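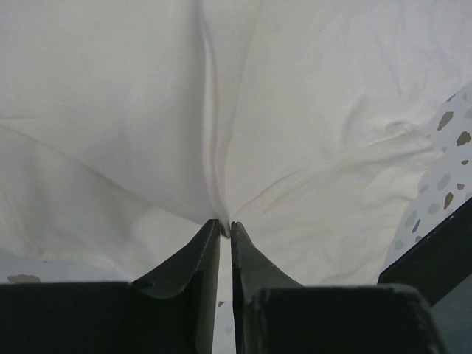
Unit 4: Faults in Handling Soft Goods

Course handout, Department of Applied Automation
Instructor: Rocío Insaurralde
Read before the Friday lab session.

4.1 Background

The handling cell in the Wragg laboratory is used to teach the grasping, lifting and folding of white cotton cloth. Cloth is a hard case for a two-finger gripper. It changes shape when touched, it weighs very little, and a fold in one place moves the edge in another. Most of the faults students will meet in this unit come from the difference between what the controller believes it is holding and what lies between the fingers.

The fault discussed below occurred in August during a folding run. No one was hurt. It is included in the course because the stop came late and the first explanation was wrong.

4.2 The event

The program called for the gripper to close on a cloth, lift it 10 cm, and carry it across the table. At cycle 112 the fingers closed without taking hold of the fabric. The controller reported a good grasp and the arm went through the full lift with nothing in the gripper. On the way back down it pressed the fingertips into the tabletop. The arm entered a protective stop after around 3 seconds of contact.

Bradley Greenwood, the operator on duty, cleared the stop from the pendant and restarted the cycle. The same fault followed on the next attempt. He then used the emergency stop and reported the event to the laboratory office.

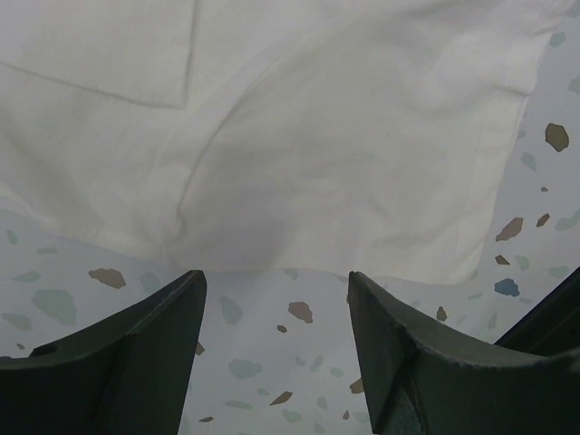 Figure 4-2. Gripper open at the lower edge of the cloth.

4.3 Cause

The first report blamed the force limit on the arm. Testing did not support this. The limit was set correctly and the arm stopped when it was reached.

The cause was found in the grasp check. The Dritex control program decided that a grasp was good by reading the distance between the fingers at the end of the closing move. If the fingers stopped short of fully closed, the program assumed that something was between them. The zero position of the gripper had drifted, so that empty fingers gave nearly the same reading as fingers closed on a single layer of thin cloth. After the false grasp, the program used a lowering height that allowed for the thickness of a folded cloth. The zero error and the missing cloth together brought the fingertips down onto the table.

A second weakness was procedural. The work instruction allowed a protective stop to be cleared without a look at the gripper. The log shows that the restart was made before anyone had entered the cell.

4.4 Changes made

The gripper zero is now checked at the start of each session. The grasp check uses finger distance and motor current together, and a short test lift is made before any sideways motion. A protective stop may be cleared only after the operator has inspected the fingertips and the table and has written the result in the log. A second stop in the same session ends the run.

Students must stay outside the marked line whenever arm power is on. Reaching in to straighten a cloth between cycles is not permitted, even when the arm appears to be still.

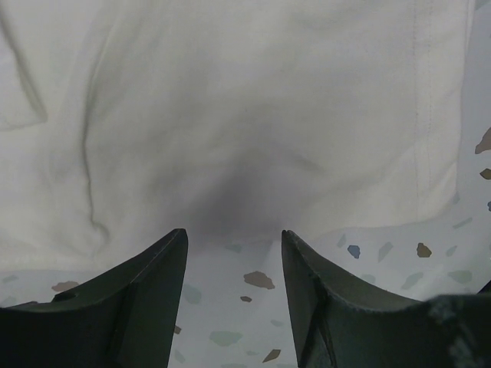 Aiman Saragih asked in the review meeting whether motor current could be trusted on a single layer of cotton, given how little it resists the fingers. In his view the test lift was the only part of the new check that would catch every missed grasp, and he wanted it repeated after each regrasp as well. The request was accepted and is part of the current program.

4.5 Preparation for the lab

1. Explain why finger distance alone is a weak sign of a successful grasp when the material is thin.
2. Draw the sequence of signals from the closing move to the protective stop, and mark the earliest point at which the fault could have been found.
3. Write a restart procedure for the cell that fits on one page.

Hand in written answers to Graham Fothergill at the start of the session. Work received later will be marked but will not be returned before the Unit 5 review.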